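**Is the "cold proof fixes everything" advice really true?**

**kettlewright** · February, 7:12 am

I've been baking the same white sourdough for two winters and I'm starting to think half of what gets repeated about cold proofing is folklore. Every time someone posts a flat loaf, the first reply is "put it in the fridge overnight."

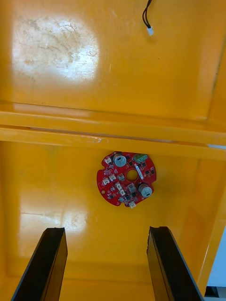
So I ran my own test. One batch of dough, split in two after bulk. One half went in the fridge overnight, the other proofed on the counter and went straight in the oven. Same flour (the Flincombe bread flour), same Dutch oven. The fridge loaf was easier to score and had more blisters on the crust. Height was the same. Crumb was the same as far as I could tell, and my husband picked the counter loaf as the better tasting one.

Has anyone seen a real difference in rise, with a side by side and not just "my bread got better when I started doing it"?

---

**oatsandends** · 7:40 am

One loaf each isn't a test. You could bake two counter loaves and get a bigger difference between them than you got here.

---

**kettlewright** · 7:58 am

Sure, and I'd accept that if the people telling me to use the fridge had baked more than one of each. They haven't. Most of them haven't baked one of each.

---

**Galtanetti_fan** · 8:31 am

Cold dough holds its shape when you turn it out, so it spreads less before the crust sets. If your dough is on the dry side you won't notice because it wasn't going to spread anyway. What's your hydration? I use the long method from the Galtanetti book and at high hydration the fridge makes a huge difference to me. Without it I get a pancake.

---

**kettlewright** · 8:44 am

Low. 518 grams of flour and enough water to make it a dough I can pick up without swearing. (Odd number, I know, it's what fits my pot.) So maybe you're right about wet doughs. But then the advice should be "cold proof if your dough is very wet," and that isn't what gets posted.

Also, that book says an overnight proof makes bread "more alive." I don't know what I'm supposed to do with that.

---

**Ottilie Schnyder** · 9:15 am

I taught evening bread classes in Kininbridge for 8 years and I'll take the unpopular side. The fridge is mainly a scheduling tool. You want fresh bread at breakfast and you don't want to get up at 3 am, so you slow the dough down. Everything else people say about it is a bonus at best.

Where beginners go wrong is bulk. Their starter is weak or their kitchen is cold and the dough is underproofed before it ever sees a basket. Putting underproofed dough in the fridge gives you cold underproofed dough. I must have said that 100 times.

---

**oatsandends** · 9:22 am

I don't buy "mainly scheduling." Flavor changes. It gets more sour, everyone agrees on that.

---

**Ottilie Schnyder** · 9:37 am

My students didn't agree on it. I used to put out slices with no labels and ask which was the overnight loaf, and the room split down the middle more often than not. If you leave it two or three days, yes, I can taste it. One night, with a young starter, I wouldn't bet money.

---

**Thân** · 10:05 am

What temp is the fridge? Mine is set to 40 and the dough keeps rising for hours after it goes in. A big lump of dough takes ages to cool in the middle. My first few tries were overproofed by morning and I blamed the flour. Now I cut bulk short and it's fine.

I do like the fridge, for what it's worth. Scoring is so much easier.

---

**kettlewright** · 10:19 am

No idea, the dial goes from "min" to "max" and I don't trust either end of it. I'll put a thermometer in a glass of water tonight.

Scoring I'll give you. That was the one difference I'd swear to.

---

**Galtanetti_fan** · 10:50 am

You keep saying folklore but three people have now told you things it does. Shape, scoring, schedule. At some point that's just a useful technique.

---

**kettlewright** · 11:03 am

I never said useless. I said it doesn't fix a flat loaf, which is what people claim for it. Ottilie seems to be saying the same thing and she's the only one here who's tasted it blind.

---

**oatsandends** · 11:30 am

Then do it properly. Two counter, two fridge, get somebody else to mark the bottoms and don't look until you've cut them. I'll do the same with rye in mine and post the results even if they make me look bad.

---

**kettlewright** · 11:34 am

Deal. I only have the one Dutch oven so the second pair will have to wait its turn, and I expect you'll complain about that too.

---

**Thân** · 12:10 pm

Keep the waiting counter loaf somewhere cool or it'll be soup by the time the pot is free.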